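The dark table and the battery box
Bemlow members' newsletter, issue 112

I'd been putting off writing about the table, mostly because I assumed I was the only one who cared, and then three people stopped me on the stairs about it in the same afternoon. So you're getting the table this month, plus the battery box, which I have wanted to sort out since February.

First, the top. We went back and forth over the colour for ages. Hélder Magalhães wanted plain white and had the Gultum brochure folded open at the right page, and I wanted anything that wasn't plain white. The dark brown with the pale veins won in the end and I'm very pleased with it! It looks lovely from the doorway. It also shows every fingerprint when the light catches it, as Hélder likes to remind me, so please use the soft cloth from the hook and leave the green scourers by the sink where they belong. A barely damp cloth first, then a dry one, going in one direction. Yaqin Mao swears by circles – we have agreed to differ.

The other thing about a busy pattern is that small bits vanish on it. I put a paper clip down and lost it completely, and Tianyou Lu spent most of a tea break hunting for a black screw cap. Pale things are much easier, and that's one more point in favour of the white boxes with the snap lids. 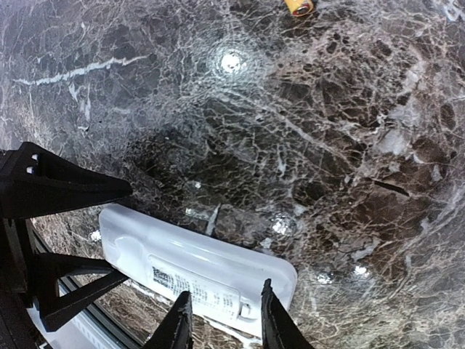
White plastic box on the dark marbled top, label side up.

Now, batteries. The old biscuit tin has gone. I never liked having a metal tin full of half-dead batteries rattling about together, and one of them had leaked all over the bottom, which was a horrible job to clean. From now on they go in plastic boxes with proper lids, new ones in one and used ones in another, and I've written the labels in thick pen because my small writing has been complained about. Put a bit of tape over the ends of the used ones before you drop them in. The tape lives in the drawer underneath, next to the string.

Yulan Zeng takes the used box down to Stesport when it's full. If you notice it's getting heavy, tell her, and please don't start a second pile on the windowsill.

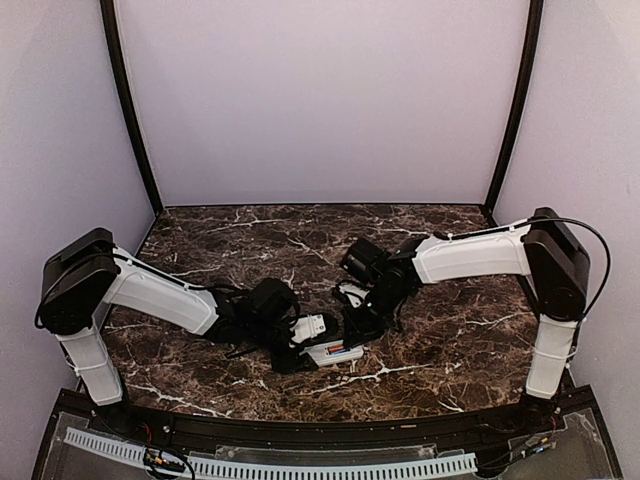 Can I put a hot mug straight down on the table?
Please use a coaster, even for a quick cuppa. There's a stack of them on the shelf by the kettle, and if they've all wandered off again a folded tea towel will do.

While I'm on the subject of spills, wipe up coffee and lemon juice straight away. I don't know for certain that they'd mark the top, but I'd rather not find out. Guangming Ren has offered us a bottle of Yu polish he had left over from his own worktop, and I'm going to try it on the underside of the lip before it goes anywhere near the middle.

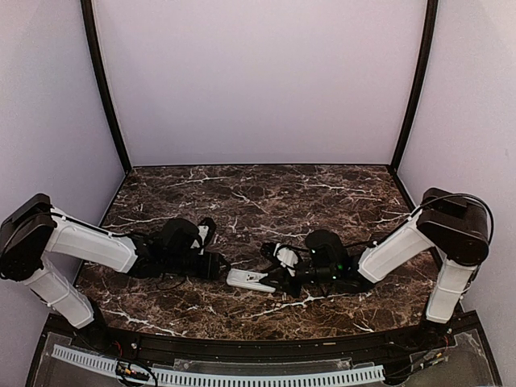 My favourite bit of the pattern is the bright streak running across the front right.

I still need lids for 4 of the older boxes, the shallow ones, so if you have any at home in that back-of-the-cupboard muddle we all seem to keep, bring them in and leave them on my chair.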